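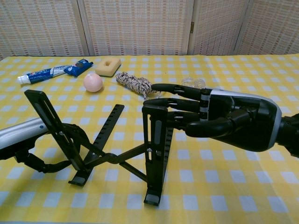

*Fig. 1. Grikance two-arm kit on the laptop stand task. Left hand on a crossbar, right hand at the top of the upright.*

**Grikance evaluation, progress report**
To: Sevim Ersoy
From: Dexter Salazar
27/07/2021

The stand is still the hardest item on Vogler's list, and I'd keep it there. It has slots, pivots and notched bars, and it moves when you hold it in the wrong place. The sponge, ball and toothpaste tube are much kinder to a robot, and I notice the brochure is mostly soft or simple shapes.

We gave the stand 40 attempts. The kit finished 15 without anyone stepping in. Vogler's rep counts a finish as both hands on and the arm moved at all. I count it as a stand you could put a laptop on. We need to settle that before the next payment, as their score is a good deal higher than mine.

Setup is quoted at five minutes. Canan's best was almost 60, and she'd read the manual. Recalibrating after lunch isn't mentioned in the manual at all.

What I'll give them:

- The fingers can get at narrow parts our old gripper couldn't.
- Support answers emails the same day, though two of the answers contradicted each other.

Still outstanding:

- Rope. Nevzat has the task written but we haven't run it.
- Clear plastic. Vogler says it's handled in the new software. I'd like to see that on our table and not theirs.
- Spare finger pricing, asked for twice.

Spending is within the grant so far. I don't recommend taking up the service plan at this stage, and I wouldn't tell Erness we have a working demo. If the rope and plastic runs go badly I'd favour sending the kit back before the trial lapses in November. Sibel has the return terms.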